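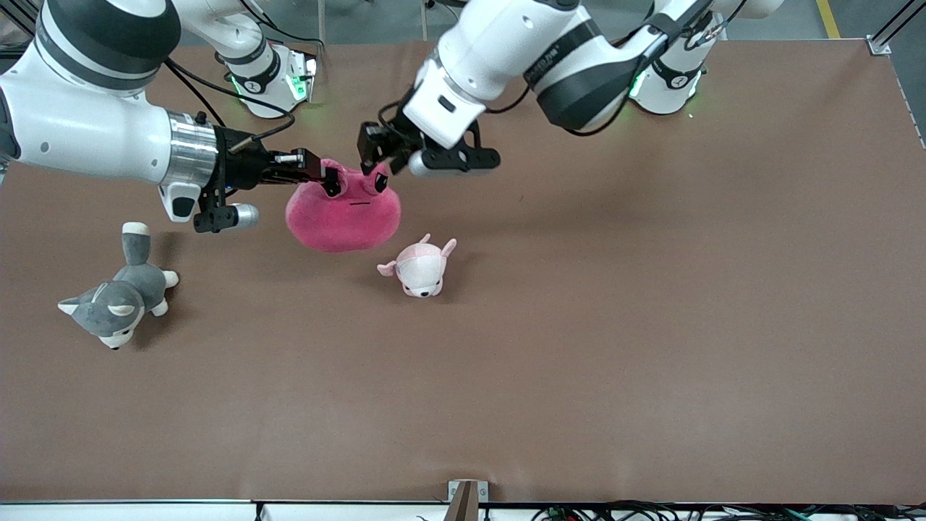 August
By the Koech Robotics Review desk

We spent most of the winter with Hirnus, the two-arm policy package from Disik, and it does one job well and a second job passably.

Hirnus is an imitation-learning method for handling soft objects. It takes demonstrations given by a person driving both arms and trains a single policy for the pair, so neither arm is treated as the leader. Our training set came to 3,760 demonstrations, all with plush toys. Toys are a fair stand-in for the floppy, odd-shaped goods that give rigid-object planners trouble, and they're cheap to replace.

Setup took 2 days. Most of that went to calibration, and the manual skips a step on gripper offsets that we had to work out ourselves.

We ran 243 trials of the two-handed grasp, in which each gripper takes a small raised feature such as an eye or an ear and the toy is lifted between them. Timing between the arms was good. When one gripper closed early, the other usually slowed and waited, behaviour we didn't get from Sokberg, the older package we had been using. Sokberg tends to carry on and drag the toy sideways.

Clutter is the weaker side. With other toys left on the table, Hirnus sometimes hesitated over which one to pick, and toys lying on their sides caused more trouble than upright ones. Colour seemed to matter more than shape. Two pink toys near each other would occasionally split the arms' attention, one arm going to each.

Logging is clear and the licence terms are reasonable for a small lab. Retraining after adding new toys is slow, and there's no way to pause it partway through.

Recommended for paired grasping on a fairly clear table. For sorting a mixed pile, wait for the next release.

Contact the desk | © Koech Robotics Review | Back to top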